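# Play kitchen – the small stuff

Hernán here. Finally getting the play kitchen pics up, 13/01/2019, sorry for the wait. Everyone keeps asking what we set out and in what order so I'm putting it on one page. Huiling Guo did the sorting, I did the typing (you can tell).

Most of the food came in the Wunstead box, a few bits from the old Marwat set that the kids at Cornora had outgrown. 18 peices kept, the rest went back in the bag for August. Pans and cups live on the low shelf, food in the tray, cutting things last.

Rule for the black table – three foods at a time, one pan, one cup. More than that and it all ends up on the floor. 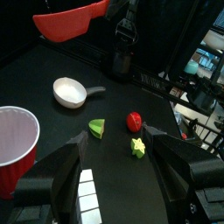
*Lime half, tomato, star fruit slice. White saucepan with the gray handle, red cup, red knife.*

Lime half – a favorite. The cut side has the segments on it so it's a good one for "what's inside?" Always gets picked first, no idea why.

Tomato – round, red, rolls. Keep it away from the edge.

Star fruit – half the group calls it a star, fine by me. Huiling brought a real one in to slice up next to it and that went over great, gone in 3 minutes.

Saucepan – small, shallow bowl. Soup, mostly. Also tea. Once a hat for a bear.

Red cup – white inside, ribbed outside, easy to grip. We could use another like it if anyone has one going spare.

Knife – toy one, broad flat blade, rounded tip. Goes back on the top hook at clean up, not in the tray please!!

Still to come: the bread bits, the eggs, and the Wernitz plates once I find teh lid for that tub. Got 40 more pictures to go thru so give me a week or so.

Want any of the doubles? Leave a note for Huiling at the desk – first come first served, pick up before noon.

– H. Ospina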